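Home > Workshop Notes > Robot Cells > Cable Care

How to Re-Dress the Cables on a Bin-Picking Arm

Posted 3rd February in Workshop Notes
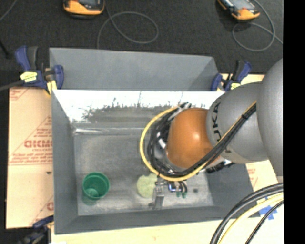

If you've spent any time with a picking cell, you know that the arm itself hardly ever gives you trouble. The cables do. They bend every time the wrist bends, they rub on whatever is nearest, and one fine morning the gripper stops answering and you lose half a day hunting for a break you can't see. I've been looking after the small KUKA cell at our Kisovico shop for a good while now, and I'd like to walk you through how I check and re-dress the cables on it. It takes me most of an afternoon, but I'm slow and I like my coffee, so you may well do better.

What you'll need

Fresh cable ties, a pair of flush cutters, painter's tape, a soft rag, a flashlight, and a notebook. We keep ours in a green Catisska box under the bench, and I'd encourage you to keep yours together too, or somebody will walk off with the cutters.

Step 1. Park the arm and make it safe

Jog the arm to a spot where you can reach the wrist comfortably with both hands. Then stop the program, press the emergency stop, and follow your own lockout routine all the way through, including the air supply if your gripper uses one. Please don't skip this for a "quick look" - I did once, years ago, and got a good fright for it. Take any parts out of the bin while you're there.

Step 2. Check the bin clamps

This may seem like an odd place to begin a cable job, but a bin that has crept over a little is a bin the arm can bump, and the cables hang lowest of all. Give each clamp a firm wiggle. If one moves, square the bin up again before you tighten it, and make a note so you can re-check your pick positions later. While you're down there, wipe the floor of the bin with the rag.

Step 3. Look before you cut

Draw the cable route in your notebook, or take a few pictures with your phone. Mark where each tie sits and which side of the joint the loop goes around. I know it feels obvious when you're looking right at it, but once the ties are off it all turns into spaghetti, and you'll be so glad of that drawing!

Step 4. Snip and inspect

Cut the ties one at a time, always with the blades pointing away from the cables. Run each cable slowly through your fingers and feel for flat spots, stiff places and little nicks. Shine the flashlight on the connectors and see that they're fully seated. Anything with a split jacket gets replaced. I used to patch them with tape and they always came back to haunt me.

Step 5. Put the loop back

Lay the cables around the joint again with enough slack for the full turn of the wrist, and then a bit more. New ties should be snug enough to hold the bundle and loose enough that you can still slide a cable with your thumb. Trim the tails flush, as a sharp tail will scratch you (and the next cable over). Any cable lying on the table can be taped down well out of the arm's way.

Step 6. Run it slowly

Clear everyone back, release the lockout, and run your longest move in manual mode at the lowest speed. Watch the loop the whole time. If it pulls tight or catches on the rim, stop and go back to Step 5. When it looks right, let it run 5 full picks at low speed before you bring it back up.

How often?

We look the cables over every 500 hours and write it in the log. Our last set had 1,893 hours on it when I changed it, so a little care does go a long way.

Next: Cleaning Gripper Fingers
Back to Robot Cells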